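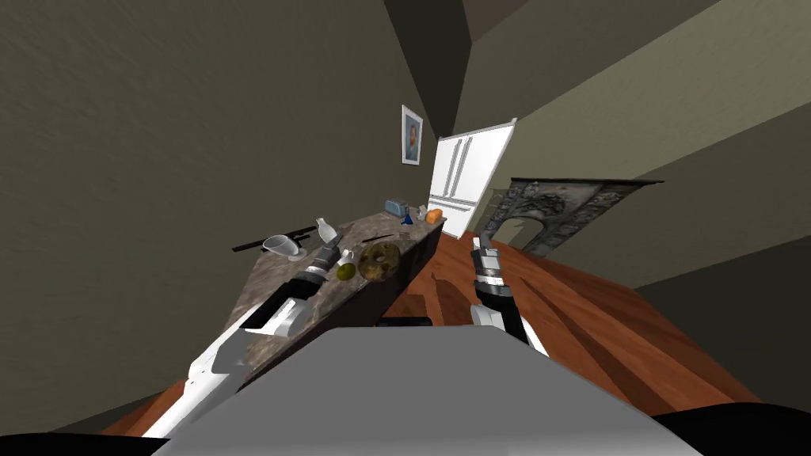
Zoltach, 07/09/2022

Kairys Interior Paint: Frequently Asked Questions

How much paint do I need for a kitchen?
One can covers 84 square feet in a single coat on sealed drywall. Bare plaster takes more. Measure each wall, subtract doors and windows, then double the result for two coats.

Can I paint over an existing gloss finish?
Yes, after sanding. Use 200 grit, wipe off the dust and apply Irard primer. Skipping the primer voids the adhesion warranty.

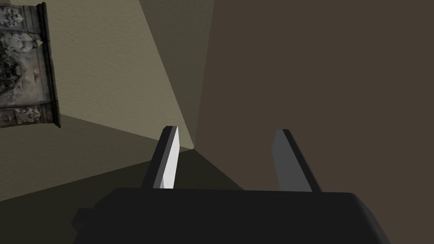 Interior wall, down to the floor.

How long between coats?
Four hours at normal room humidity. In a closed room allow six. The surface may feel dry earlier – it should not be recoated earlier.

Is the finish washable?
The satin version is rated for 1,000 scrub cycles, the matte version for 647. Use a soft sponge and mild soap. Ammonia cleaners dull both. 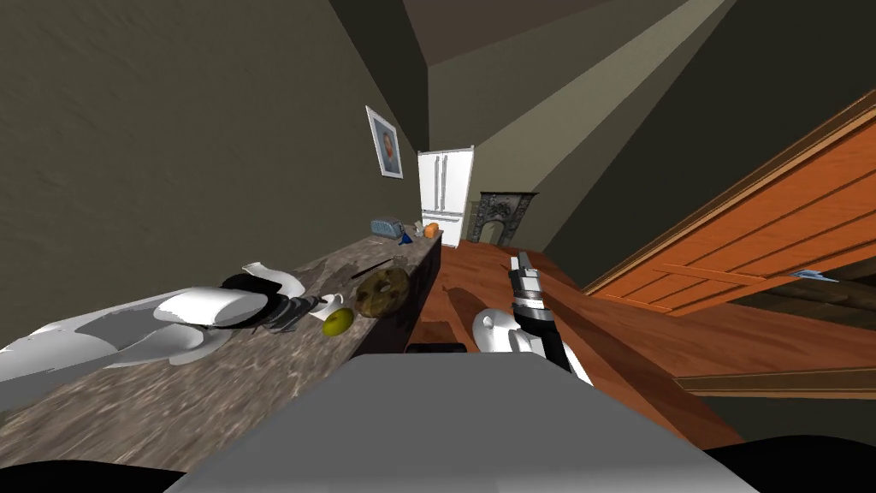
Abrasive pads leave shiny patches, most noticeably on dark shades, and these can only be removed by repainting the wall corner to corner.

Can Kostia tints be added at home?
No. Tints are dosed by machine at the store. Cans from different batches should be mixed in one bucket before use.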